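How to set up a small sorting corner with a tray, a box and a paper mat

Written by Hường Đinh, last changed 4th September

In my apartment small things never stayed in one place. Buttons, cubes from the children's games, screws, beads, keys without a lock. They lived in a soup bowl on the shelf, and when somebody needed one of them, the whole bowl was emptied on the dinner table. In May I finally made a corner only for sorting, and many neighbors asked me how it is done. So I write it down in steps. It is not difficult and it costs very little.

What you need

A table with a light top. White is best for me, I see small parts better on it.
Brown paper from a roll, the kind for parcels.
One plastic tray with raised edges.
One box with a drawer, not too high.
Masking tape, scissors and a soft cloth.
A few small bags or jars for later.

My roll of paper is from Mudberg and it is 1000 mm wide. A narrower roll also works, you only put two pieces side by side and tape them from the back.

Step 1. Clean the table and lay the paper

Wipe the table and let it dry completely. If the top is still damp, the paper makes waves and stays like this forever. Roll the paper out with the curved side down, so the ends do not stand up. Leave a strip of the table free in the front. I rest my wrists there, and the paper does not get torn by my sleeves.

Cut the paper with long cuts. If you do many short ones, the edge becomes like teeth and small beads go under it. Then tape the two back corners first, pull softly toward you, and tape the front ones. Do not pull strongly. My first mat I pulled too much and it had a tear in the middle already on the second evening.

Step 2. Choose the tray

The tray is the most important part. It should be flat at the bottom, without pattern or grooves, because thin things hide in grooves. The edge must be raised, but you must still be able to reach in comfortably with the fingers. I tried first a baking sheet, and every screw made such a noise that my husband went to another room. Plastic is more quiet.

About the color: take one which is different from most of your things. I sort many yellow and red parts, so blue is good. If you sort blue buttons, please take another color. Scratches on the bottom are not a problem. A used tray from a flea market is good enough, only wash it first with warm water and dish soap.

Step 3. Choose the box

For the box I recommend something with a drawer and a handle which you can hold with one hand, because the other hand is usually full. A heavy box is better than a light one. A light box comes toward you when you pull the drawer. If you have only a light one, put two small pieces of rubber under it.

Nilton Espinoza, my neighbor from the third floor, bought a new drawer box from the Sundis series. I looked for an old one and found it in the shop at Skodstead, where they had it between clocks and sewing boxes. Both work well. Check before you pay that the drawer opens to the end and does not fall out.

Step 4. Put both on the mat

Put the tray on one side and the box on the other, with free paper between them. The free paper is your working place, for things which you have not decided yet. If tray and box stand too close, you will hit the box with your hand all the time. 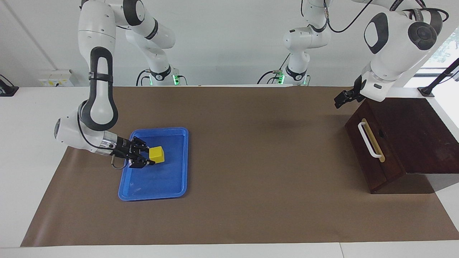 Blue tray with a yellow cube, and the dark wooden box near the right end of the mat.

I put the tray on the left and the box on the right. A left-handed person may prefer it the other way. Try it for one evening before you decide, and do not fix anything with tape until then. The front of the drawer must look to you, and in front of it must be enough free place to open it fully.

Look also at the light. A lamp directly above you makes the shadow of your own hand fall in the tray. I moved my lamp a little to the side and it became much better. The box makes a shadow too, so do not put very small things close beside it.

Step 5. Sort

Pour only one handful into the tray. This is the rule which my children forget always. With a full tray you do not sort, you only stir.

Choose one kind, for example all cubes, and take them out first. Put them on the free paper in a row. Then the next kind. When the tray is empty, look at the rows. Things you use often go to the drawer. Things you use seldom go to bags, and you write on each bag what is inside. I use a pencil, then the bag can be used again.

If you do not know what a thing is, leave it in a corner of the tray for 20 days. If no person in the family asks for it, give it away or recycle it.

Step 6. Arrange the drawer

Do not let everything roll together inside the drawer. Small cardboard boxes from matches or tea are good dividers. Guzmán tea boxes had exactly the right height for mine, but please measure first. Put flat things in the front and high things in the back. Close the drawer slowly the first time and listen if something is scratching on top.

Care

Brush the paper with a dry cloth after each sorting. Water is not good for it. When it has stains or holes, take it off and lay a new piece. I change mine every few months. The tray can be washed as often as you like. The wooden box I only wipe with a dry cloth, and once in the year with a very little furniture wax.

Common problems

The tray slides on the paper. Put a small piece of folded masking tape under each corner.

The drawer sticks. Take it out and rub the sides with a dry piece of soap or a candle.

The paper rolls up at the ends. Turn it around and put books on it overnight.

Round beads run away. Put a thin kitchen towel in the tray while you sort beads, and take it out again for the other things.

If you have a question about the sizes, you can write it under this page. I read the comments in the evening, after the dishes.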